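Hotels Should Let Us Sleep Past 10

Checkout at the Foulkes in Drornport used to be noon. Now it is 10, and the desk charges for every hour after that. I think this is a bad trade for guests who pay full price.

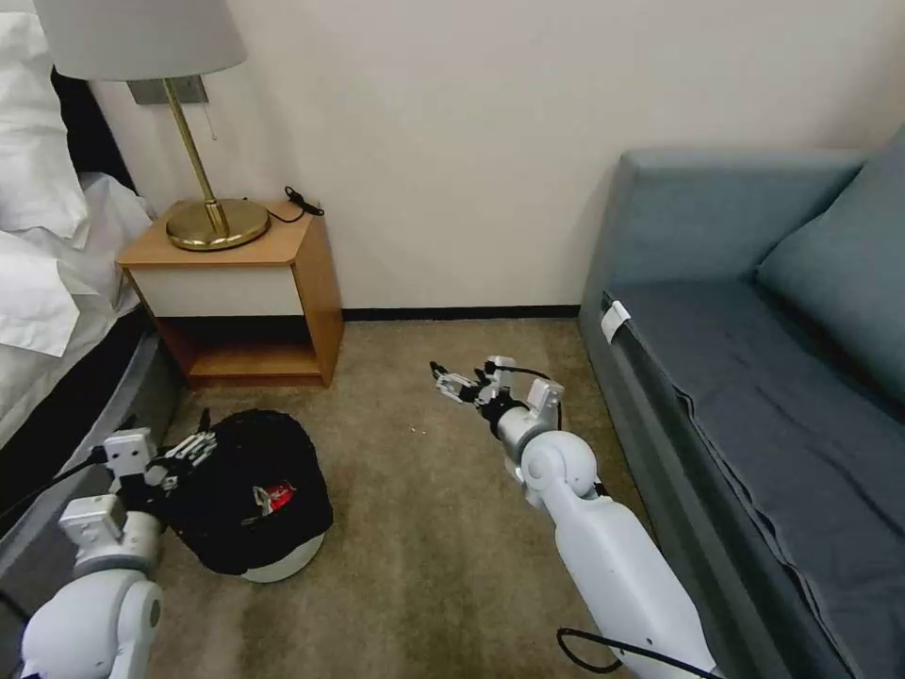 A bedside lamp and nightstand next to the bed.

Hotels say housekeeping needs the time. I believe them. But check-in has moved later too – at the Clirkside it is now 4 in the afternoon – and the rate has not dropped. A night's stay keeps getting shorter.
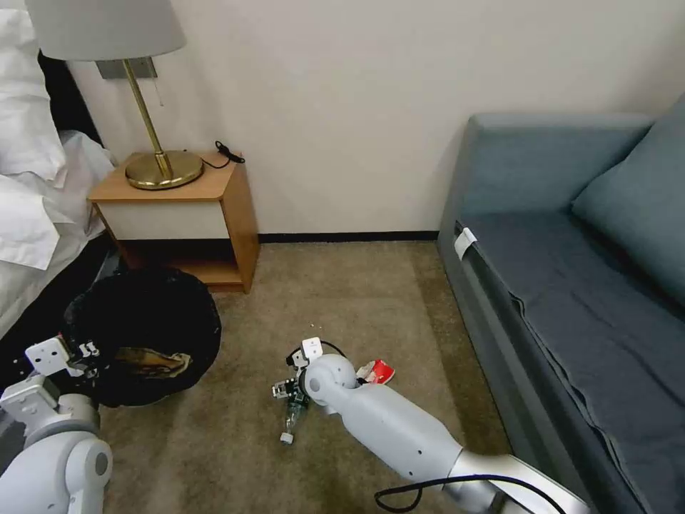
Loretta Greenberg

Some owners will say few people complain. Most of us are packing at that hour and have a train to catch. I would pay a little more for a noon checkout, if it were printed next to the room rate when I book.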